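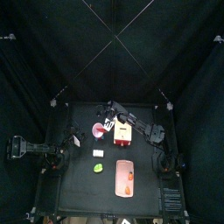
Slide 1: Cup on its side, cream and red box, pink tray, one lime-green thing.

Kalliopi Galanis, notes for "Does Your Stuff Need a Home?"
Nukorar, Sunday, January 21, 2018

Leave slide 1 up while people find chairs. Don't talk over it.

Start with the question. Who here has been told that everything in the house should have a home? Wait for hands. Who has said it to a client? I have, for years, and I charged for it. I'm less sure of it now and I want to use this slot to say which parts I still believe.

Back to the slide. Ask where the green one lives. People will say the tray, because the tray is shallow and has a rim and looks like it wants something. Ask them why. Let it go on a bit. Usually somebody says the tray should hold the small white block instead, and then we have a disagreement over a tray, with two reasonable people on either side of it. That is most of my working week.

The claim (slide 2, text only)

"Every object has one right place." It's on the front of the Prindix workbook in big letters. I've read the workbook twice. It tells you to sort by type, then by size, then by color, and it never says what to do when the three don't agree. A cup is a drinking thing until you put pens in it. A box with a slot in it could be for almost anything.

The Prindix starter set is $249. For that you get trays. They are nice trays. I'd like to see one household that was still using them the way the booklet shows after the first July, when school's out and everyone is home all day. I asked the company for follow-up numbers and got a discount code.

Careful here, don't get mean. People in the room own the set.

What I checked (slides 3 and 4)

Went back to old clients and asked to see one surface each. Kitchen counter, hall table, whatever they picked. Not a study! Say that out loud. I picked who to call and I like some of them more than others.

What I saw: the trays were mostly still there. What was in them had changed. Keys in the mail tray. Mail next to the mail tray. People were fine with this. One woman apologized to me for having her glasses in the wrong compartment, and I drove home feeling bad about that, because the compartment was my idea.

Skemeo (slide 5)

The app. You log each item and it tells you where it goes. I gave it a fair try in my own kitchen. It asked me to name a category for a rubber band. Skip the demo if we're running behind.

My complaint is the time. If putting a thing away takes longer than finding it would have, I don't see what I've bought. The people at Thân, who sell secondhand kitchenware out of a very crowded shop, can put a hand on any lid you ask for, and there isn't a label in the place. I know, I know, one shop.

Pause for water. Then next slide.

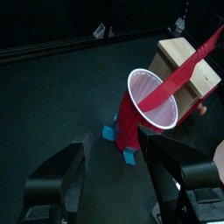
Slide 6: Red cup with blue tape at its base. The long red strip runs over the little box and into the mouth.

Read the caption, then the question: what is tape for? Most guides have a whole page on fixing things in place. Museum putty, sticky dots, rails. I'm suspicious of all of it in a home. Once a cup is stuck to a tabletop it's a holder, and you've made a decision about that patch of table for as long as the tape lasts.

Point out the wooden box behind it with the round knob. The front looks like a drawer front. My bet is that half the room will want the red tape put in there, and I would have said the same. But I'd ask first whether anyone still needs it out.

Somebody will bring up kids and safety. Agree right away. Tall furniture gets anchored to the wall, no argument from me. I mean cups.

What I still believe (slide 7)

Put the thing near where you use it. I've never seen that go wrong.

A rim helps. A tray, a lid turned over, a baking pan, they all stop stuff from rolling. It doesn't have to come from a catalog.

Leave some bare surface. I can't prove this one. I just notice people sit down sooner at a table that has some.

The rest I'd call taste, mine included, and I don't think we should be selling it as a system.

Questions

Likely: "So what do clients pay you for?" Answer: a second pair of hands and somebody to say it's OK to get rid of the fondue set.

Likely: "Have you tried the newer Prindix line?" No. Will if they send one.

If the projector goes to sleep, hit the space bar. Give the clicker back to the front desk.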